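Furniture Materials and Care
Unit 4: Laminate Work Surfaces

Most tables supplied to classrooms and offices have a laminate top. The wood grain on such a top is a printed layer sealed under clear resin and bonded to a core board.

4.1 Recognizing a printed grain
Look for long streaks that curve gently and open into elongated ovals near the middle of the board. On a printed sheet the same oval may appear again farther along. Pale finishes show the pattern poorly under strong light. Move to one side and look across the surface before recording the finish.

4.2 The edge
The edge band is a separate strip and is often slightly lighter than the top. Run a fingertip along the full length of the front edge and note any lifting, chips or exposed core. Moisture enters at the edge first, and a swollen core cannot be repaired.

4.3 Cleaning
Use a damp cloth and mild soap, then dry at once. Do not use scouring powder, steel wool or wax. Wipe along the edge band and never push the cloth up under it.

4.4 Assignment
Inspect one table at home or in Room 289. Submit one page on its grain, edge and general condition by Wednesday. The assignment carries 14 points.

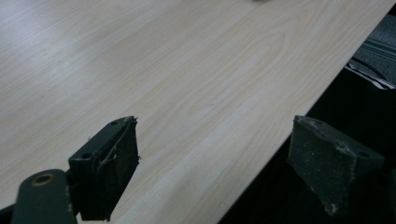
Maiara Paiva
Instructor, Furniture Materials, Bragança

Students who need an extension should write to the instructor before the due date. Unit 5 covers solid wood tops.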